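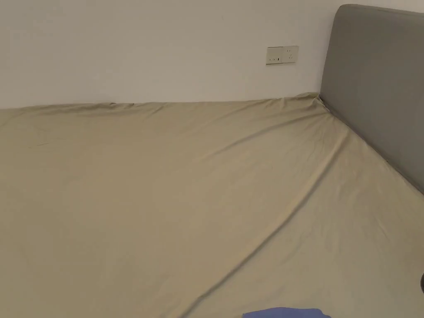

Home Kitchen Laundry Workshop Odd Jobs Ask Us Search

Folding for an audience that has never folded: tips for recording laundry demonstrations at home

2774 shares
4 comments

I have been folding clothes for most of my adult life without anyone wanting a record of it. Then I signed up to do demonstration sessions for an outfit called Ultia, which is teaching a folding system from examples, and discovered that my technique is a sort of argument with the fabric that I usually win. A learning system copies the argument too. If you flap a T-shirt three times and mutter, it'll learn the flapping.

These are the tips I wish had been in the box with the gripper. Some are mine, some are from Gion Ortner, who ran our sessions, and one is from my mother, who has never seen a gripper and folds better than all of us.

Make the bed first

A bed is a fine folding surface. It's big, it's soft enough to forgive you, and most homes have one already. Strip off the duvet and pillows and work on the bottom sheet. Pick a plain one in a colour unlike whatever you're folding. White vests on a white sheet are a misery for the person checking the recordings and no kinder to the system.

Pull the sheet flat before you begin, and go round the corners again every time you stop for tea. Fitted sheets creep. You needn't iron it. A few creases are good for the learner, which will one day have to cope with beds belonging to people like me, but a great loose ruck in the middle will get picked up along with the sock, and you'll have recorded a very confident lesson in how to fold a bed.

If your fitted sheet won't stay put at the head end, do that corner first and the opposite foot corner second. It's the same trick as for sleeping on, and I went years without knowing it.

Pick up less than you think

With fingers, you take a handful and sort it out on the way up. With a two-fingered gripper you get one pinch, so choose where it goes. Hems and seams are the best places: they're thicker, they hold their shape, and they tell you where the edge of the thing is. Come down with the tips open, touch the cloth, close, then lift. Do those as four separate movements until it feels silly. Then carry on, because it'll stop feeling silly at the point where you've started cheating.

Keep the lift low. I began by hoisting everything to chin height like a woman inspecting a fish, and all it did was let the far side swing about and land in a heap. A hand's width off the sheet is plenty for anything smaller than a towel.
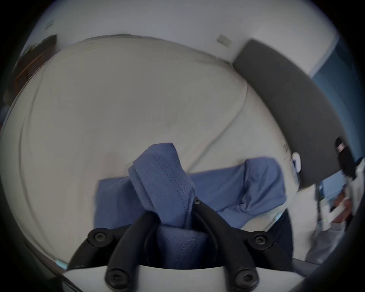

Knits are the worst offenders. A ribbed knit will stretch away from you, curl at the ends and then lie there looking innocent. If you have gathered too much into the pinch, put it down, open the gripper fully and go again from the hem. Don't shake it. Shaking works beautifully in the human hand perhaps one time in five, and those are poor odds to pass on to the next generation.

Leave your mistakes in, within reason

There are two sorts of mistake and it's worth knowing which you've made. A missed pinch that you notice and put right is useful, and Gion likes to keep those. The system gets to see what recovery looks like. Dropping a jumper on the floor, swearing, and kicking it back towards the bed is the other sort. Stop, mark it as a bad one and start afresh.

Marking it matters more than you'd think. Our first batch was 300 folds and I had marked none of the duds, on the grounds that I'd remember them. I remembered two.

Fold the same thing differently

My mother's tip, given for quite another purpose, is that you should never start from a tidy pile. She tips the basket out and folds whatever lands on top. For demonstrations it's perfect. If every shirt begins face down with its arms out, the system will become superb at shirts that begin face down with their arms out, and I have yet to meet one on a bedroom floor.

So scrunch it. Turn it over. Start it nearer the headboard, then nearer the foot. Throw it on from the doorway if you like, that was the high point of my afternoon. The finished fold, though, should be the same each time: same number of folds, same direction, same size near enough. Write it on a bit of paper and keep it where you can see it. Halves, halves again, then thirds for anything with sleeves. We lost a morning because Efren Galang and I turned out to hold opposing views on thirds.

Clear the decks, and your pockets

Look at the bed before each run. Things migrate on to it. Phones, keys, glasses, the pen you were using to mark the bad ones. Some teams want a bit of clutter left in for variety, and if yours does, fine, leave it and vary it. If they want a plain bed, put a bowl on a shelf outside the door and empty your pockets into it on the way in. Either way, decide before you start. The worst of both is a set of keys that sits in the same spot for a whole session, and then a system that won't fold a flannel unless there are keys present.
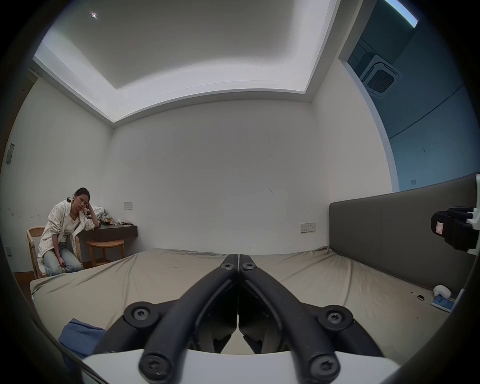

Folded blue cloth at the near left of the bed; key fob and company up by the headboard.

Take turns, and take a chair

It looks like light work. It's a bit of cloth and a pair of plastic-looking fingers, and by mid-morning your forearm will have opinions. Swap every half hour if there are two of you. Whoever's off duty should sit down properly, somewhere out of the way, and do nothing. I used to tidy in my breaks, which annoyed Efren and didn't even produce a tidy room.

Alone, use a kitchen timer. Mine is shaped like a hen.

Bed height makes a difference as well. On a low bed you end up bent like a croupier, so kneel on a cushion instead, and move the cushion when you move. On a high one, stand with your hip against the mattress and don't lean over further than you can reach with a straight back. If the cloth has gone to the far side, walk round. That doesn't count as part of the fold, so stop the recording first, walk, and start again.

Mind the light

Daylight shifts while you're not paying attention. A session that starts at ten in October and runs to four goes from bright to gloomy, with the ceiling light coming on at some point in the middle. That's no bad thing for variety, but put it in your notes. "Light on from here" will do. What you do want to avoid is your own shadow sliding back and forth over the cloth, so if there's one strong lamp, get it on the other side of the bed from you.

Wash things now and then

By the hundredth fold a cotton top has gone limp and knows where its creases live. You'll think you've become marvellous at folding. You haven't, the top has given up. Swap garments often, and run the tired ones through the wash. Skip the fabric conditioner on half of them. Ehsan Durrani, who looks after the recordings at Ultia, reckons you can spot the softened ones by how the edges fall, and I've decided to believe him.

How many is enough?

More than you'd like. I was told 2000 for the small things, and I laughed, and then it was explained that this was per type of small thing. Do a sensible number each day and finish on a good one. I stop when I catch myself folding the tea towel at home in slow motion with two fingers, pausing at the top. My husband has asked me not to do it in front of guests.

Comments (4)

Arsalan Niazi
Agree on the sheet. We tuck a bath towel under each side of the mattress over the edge of the sheet and it doesn't budge.

Naveed Dhanial
What do you do about socks? Pairing them with one gripper is driving me up the wall.

Arsalan Niazi
Lay one on top of the other and fold both in half. Don't attempt the ball.

Naveed Dhanial
I attempted the ball.

We use cookies to remember which tips you've read. Accept Manage settings
Sign up for the newsletter: one household tip a week, no folding required.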